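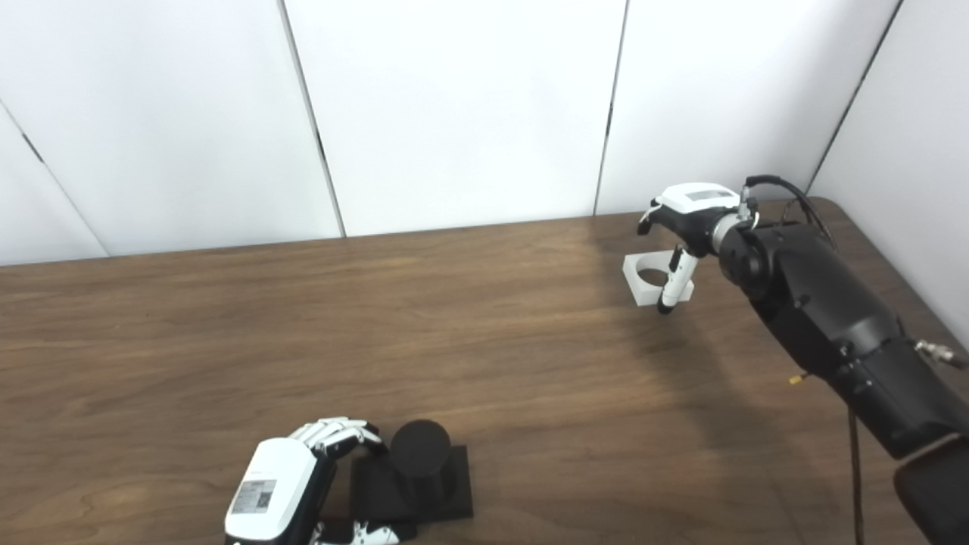 Why did Prurkau become a town when the older harbor at Domeck did not?
The salt road ended at Prurkau, and whoever held the end of the road collected the toll.

Talks > Local History > Speaker Notes

Home Talks Maps Reading List Contact

Slide 2. Start with the road. It ran 34 miles from the salt pans to the coast, most of it on high ground. Point out the ford on the map. Pause here, people always look for the river on the wrong side.

Slide 3. Domeck first. Good anchorage, poor water. The monks had it in 634 and wanted it for fishing. No market, no wall.

Slide 4. The charter of 1196. Read the toll clause aloud, slowly. A cart paid at the gate, a pack animal paid half. Boats paid nothing, and Domeck kept its fishing trade for that reason.

Slide 5. Stellbridge. The bridge replaced the ford and cut a day from the trip. The town had 200 households by then. Mention that the date of the bridge is disputed. I go with the earlier one, on the strength of the repair accounts.

Slide 6. The Issahaku survey. Two seasons of digging by the east gate. Wall footings, a well, a lot of broken salt jars. Skip the pottery table if we are past 8:15.

Slide 7. Decline. The harbor silted up, the toll was sold off, the market moved inland. Leave time for questions about the wall.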